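Floor refinishing schedule changes at Zarkport

1 Feb 2019

The Usberg maintenance office has revised the refinishing cycle for wood floors in the Zarkport units. Floors will now be inspected every 6 months and recoated when the finish falls below the minimum thickness listed in the work order. The old cycle called for a full sanding at fixed dates, whatever the condition of the boards.

Indoor humidity should stay near the set point for the whole curing period. Units with the Mazza ventilation control must be left in manual mode, as the automatic mode raises air flow at night and can leave dust in the topcoat. 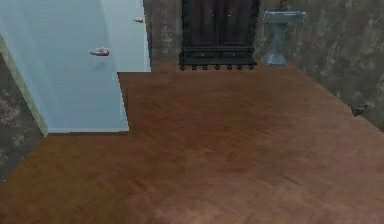
Interior rendering: wood floor and pale blue cabinet.

Felt pads are required under all movable furniture. Rugs with rubber backing may not be laid until 13 days after the final coat. Use a damp mop only, with no steam.

The first round covers 60 units and starts in April. Residents of the Vusness building are on a separate contract and will get their own notice. Access requests go on form 714, one form per unit.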